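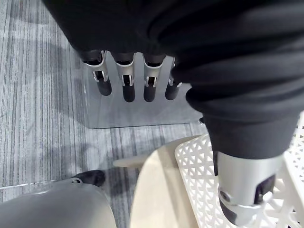 La lavandería de la calle Feyisa cerraba a las diez y ella llegó a menos cuarto, sin monedas, con la ropa en brazos. Le dijeron que no. Que volviera mañana. Mañana no podía, mañana era 19 de marzo y el autocar a Ralstead salía antes de que abrieran nada.

Así que a casa. Escaleras, llaves, la luz del pasillo que no. A oscuras hasta la puerta.

Tenía que decidir qué se llevaba. Una maleta pequeña, la otra estaba rota desde el verano, y en la pequeña cabían 15 kilos según la etiqueta y según su madre ninguno. Se llevaba el jersey. No se llevaba el jersey. En Ralstead hacía frío, eso lo sabía por las cartas, frío de piedra, de iglesia, y la habitación de la pensión Tinotden daba al norte. Tres noches. Se llevaba el jersey.

Lavó a mano lo que pudo. El agua salía marrón al principio, luego no. Escurrir, sacudir, colgar en la silla, en el pomo, en la barra de la cortina. Goteaba todo. Puso una toalla en el suelo y luego otra porque la primera no daba abasto. El vecino golpeó la pared. Ella golpeó tambien, más flojo, por educación.

El encargo era sencillo. Ir, firmar, volver. La casa de la tía, el notario, 1.242 de deuda con la compañía del agua y unas llaves que nadie quería. Por teléfono le habían dicho: traiga usted algo para meter lo que quede. ¿Qué queda? Pues ropa, señora. Ropa siempre queda.

Algo para meter. Pensó en bolsas, en cajas. Las bolsas se rompen. Al final cogió el cesto de la colada y lo ató a la maleta con una cuerda, y así bajó a la calle a las cinco y pico de la mañana, con el cesto dando golpes en cada escalón y el vecino, seguro, con los ojos abiertos.

El autocar iba lleno. El cesto en las rodillas. Cincuenta y siete años tenía y se sentía como una niña que va a la playa con el cubo. Un señor le preguntó si vendía huevos. No, dijo. El señor se durmió.

Ralstead, lluvia. La pensión, una llave con un corcho. La casa estaba al final de la cuesta, encima del antiguo almacén Skastutari, y olía a cerrado y a manzanas. No había manzanas. Abrió armarios. Vacío, vacío, perchas. El notario se había equivocado o alguien había pasado antes, una prima, la otra prima. Cajones. Un dedal, dos gomas, el recibo de una estufa. Se sentó en la cama sin colchón y casi se rió.

En el armario del fondo, el que se atascaba, sí. Tuvo que tirar con las dos manos. Dos prendas, echas un ovillo, empujadas contra la esquina como si las hubieran querido esconder o como si se hubieran escondido solas.

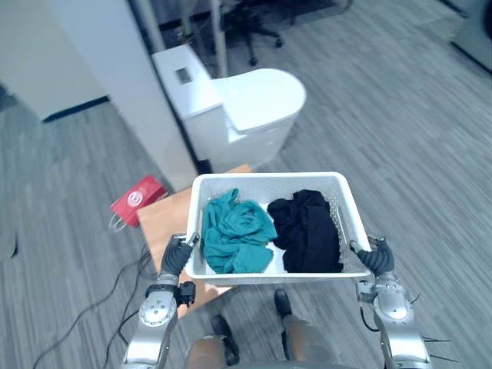

Una verde, casi azul, verde de mar en foto vieja. La otra negra. La negra la conocía, o conocía el negro, la tía no se lo había quitado desde el entierro del tío y de eso hacía una vida. Pero la verde. La verde no. Nunca, ni en verano, ni en las bodas. Nunca le había visto un color.

No quiso desplegarla. Todavía no. Si la desplegaba sería una talla, un corte, botones o no botones, y la tía sería una señora que un día entró en una tienda y pidió eso, el verde, envuélvamelo. Si no la desplegaba podía ser cualquier cosa. La dejó así, arrugada.

Llamaron abajo. El notario, que si había acabado, que tenía otra firma. Ya voy. Ya voy, un momento. Olió la tela y olía a armario, nada más.

Firmó en el portal, de pie, con el papel apoyado en la pared. ¿Solo eso se lleva?, dijo el hombre. Solo eso. ¿Y los muebles? Los muebles que se los quede la prima. ¿Cuál? La que venga.

En el autocar de vuelta le tocó ventanilla. La lluvia corria hacia atrás por el cristal. Dos pueblos, una gasolinera, un campo con un caballo. El cesto otra vez en las rodillas, y encima las manos, abiertas, tapando un poco, porque una señora del otro lado del pasillo miraba.

Bonito color, dijo la señora.

Era de mi tía, dijo ella. Y luego, pasado el puente, sin que le preguntaran: se lo ponía mucho.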